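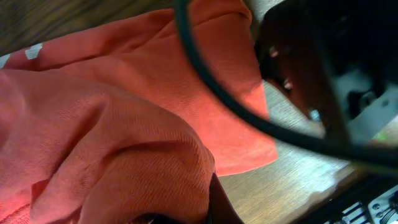
Lists > Stidetti Textile Reuse > Sorting and Folding > Message

11/07/2018
From: Gurell Depot, Garment Preparation Office
Print this message | E-mail this message

Subject: Re: Folding of coloured jersey tops before dispatch

To all receiving and sorting points,

The office thanks the Jorka sorting point for its enquiry, which is reproduced here so that other members of the list may follow the matter.

> We have received the May consignment of coloured tops, 234 pieces in all,
> and have begun to fold them in accordance with the existing sheet. The
> sheet was evidently written with shirts in mind. It asks for a board and
> for the collar to be fastened, and neither is of use with a soft top that
> has no collar.
>
> We should also be grateful for a ruling on turned garments. Many of the
> pinks and reds arrive bunched up, with one sleeve or part of the hem
> inside out. Are these to be turned back at the table, or passed to the
> mending shelf for checking? At present our two tables do different things.
>
> Lastly, is the printed side to face up or down? Onishi wants it up, and
> the old sheet says down.

The existing sheet was indeed drawn up for woven shirts and should no longer be applied to jersey tops, T-shirts or light sweatshirts. The following practice takes its place until the revised sheet is printed.

Garments found partly inside out are to be turned back at the table. They need not go to the mending shelf unless a fault is seen. Before turning, staff are asked to run a finger along the hem and the side seam while the inner face is still showing, as loose overlocking is far easier to find from that side. 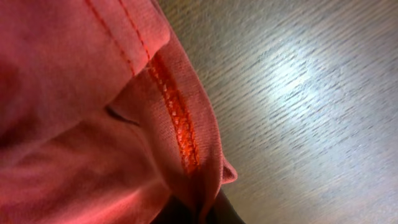
A hem with two rows of stitching should be checked along both rows. Where one row has broken and the other is sound, the garment may still be sent out as second grade. Where the overlocked seam has opened for more than the width of a thumb, it goes to mending. Of the last pieces returned to this office by receiving points, 68 were returned for an open side seam, and it is hoped that this small check will bring the figure down.

Folding is then to be carried out as follows.

1. Shake the garment out once and lay it on the table with the front facing down. Smooth it from the middle towards the sides. Garments that have been pressed into a sack for some time will hold their creases, and a second smoothing is permitted. Ironing is not required.

2. Find the two shoulder points before anything else is moved. If the garment is still bunched, lift it by one shoulder and let it fall, then lay it down again. Pulling at the middle of the heap stretches the knit.
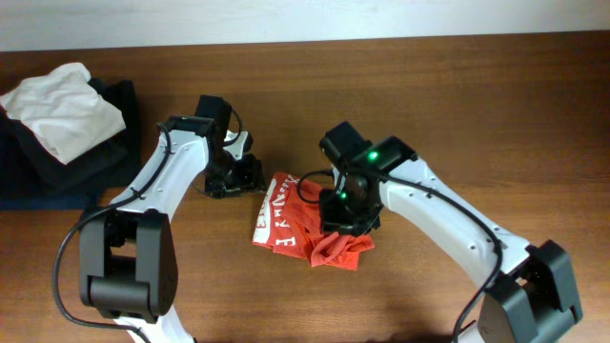

3. Bring one side in by a third, with the sleeve laid back along the fold. Repeat with the other side.

4. Fold the hem up to the middle, then once more to the neck. Turn the finished piece over so that any print faces up. The Onishi point is correct on this, and the old instruction is withdrawn.

5. Stack in piles of 12, all necks to the same side, and place like colours together. Strong reds and corals are not to be stacked against white.

The limit for one carton remains 300 pieces for children's sizes. Adult sizes continue to be packed by weight, and the carton label should state which method was used.

Sorting points still holding copies of the old sheet may keep them for shirts, provided that the words "woven only" are written at the top. Questions on grading should be sent to this list. Requests for cartons and labels go to the stores address as before.

Garment Preparation Office
Gurell Depot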